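# Pleltora Club Hand Kit

Wrist-mount robot hand for school teams, clubs and project classes. Fits the Vitico arm and the older Harju arm with the adapter ring.

**Status:** in stock
**Ships:** assembled, or as parts for class builds
**Manual:** printed copy in the box

## Overview

The Club Hand Kit is a multi-finger hand with a wrist camera, made for student projects that need to handle ordinary objects. Most teams that buy it are moving up from a two-jaw gripper. The fingers curl around things instead of pinching them, so a team can work with cups, tape rolls, sponges and soft toys without making a new set of jaw pads for each one.

We sell it as a hand only. You supply the arm, the power supply and the computer. If your club already runs a Vitico arm, everything plugs in at the wrist and there is no cutting or soldering to do. A careful group of two or three students can mount it in one meeting. Leave a second meeting for calibration.

The camera looks forward along the hand. Students get a close view of the fingers and whatever is near them, and a poor view of everything else. Teams that want to see the full work area should add a second camera on a stand. The Tretano software takes both feeds and saves them with the same clock.

## In the box

- Hand, assembled or in parts
- Wrist camera with short cable
- Adapter plate for the Vitico arm
- Bag of spare finger screws
- Driver for the finger screws
- 2 spare fingertips
- Printed manual and class worksheets

The Harju adapter ring is sold separately.

## Specifications

| Item | Value |
|---|---|
| Rated load, fingers closed | 500 g |
| Length, wrist plate to longest fingertip | 158 mm |
| Spare fingertips included | 2 |
| Club license for Tretano software | 10 seats |
| Finish | Gray |
| Arm connection | Vitico plate, Harju with ring |

The rated load is for a full wrap grip with the palm facing down. A fingertip hold is good for much less. Start with something light, and go up only after the hand has held it through a full arm move.

## Use on the floor

A lot of club work happens at floor level, mainly because competition fields are laid out there. The hand can be used low, but the arm needs a floor limit set in software before anyone drives it. Set the limit with the fingers fully open, as that is when they reach farthest. Fingertips that drag on carpet wear through at the ends, and drag also throws off the joint readings until the next home command.

Keep other equipment outside the hand's path or include it in the arm's keep-out zones. Check clearance on all sides of the wrist, including the back of the hand.

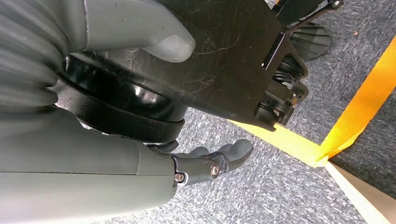
*Fingertips just above the carpet, with yellow tape lines and a black bracket and panel nearby.*

Colored floor tape works well for marking work areas. Press it down flat before a session. If your program uses the wrist camera to find tape lines, test it under the lights you will have at the event — glossy tape can reflect enough light to read as white.

Vacuum before the students arrive if you can. Hair and carpet fiber work their way into finger joints and wrap around the pins, and this is the most common cause of a stiff finger in hands that come back to us for service.

## Running a first session

The worksheets follow this order. Classes with less time can stop after step 5 and pick up there the next week.

1. Bolt the adapter plate to the arm with the power off.
2. Fit the hand and tighten the wrist collar by hand.
3. Connect the camera cable and check the picture on screen.
4. Power up and send the home command. All fingers should open.
5. Close and open each finger alone, at the slow setting.
6. Set the floor limit and the keep-out zones.
7. Pick up a soft object from a raised block.
8. Repeat from the floor.

One student should hold the stop button whenever the arm has power. Swap that job between runs so everyone gets a turn driving.

For a class project, step 8 makes a reasonable midterm check. Ask each team to pick the same object from three marked spots and write down what the hand did on every miss. The log sheet at the back of the manual has space for this. Teams that record their misses have a much easier time writing the competition notebook in January.

## Care

Check the finger screws at the start of each session. They should be snug and no more. Overtightening binds the joint and can crack the link. If a screw keeps backing out, put a small drop of removable thread lock on it and leave it overnight.

Wipe the fingers with a damp cloth. Do not use solvent on the fingertips. Pull fibers out of the joints with tweezers while the power is off.

Store the hand open, off the arm, in its own box. A hand left hanging on a parked arm tends to get bumped.

## Spares and add-ons

- Fingertip, single
- Finger link with screws
- Wrist camera cable, short or long
- Harju adapter ring
- Tretano club license, 10 seats
- Class build pack — all parts bagged by step

## Ordering

Schools can order by purchase order or card. Put the name of the arm and its age on the order form so we can check the plate before shipping. Class build packs take longer to prepare than assembled hands, so order those well ahead of the term.

Returns are accepted on unopened kits. Opened kits can be sent in for repair at any time, and used fingers can be replaced one at a time.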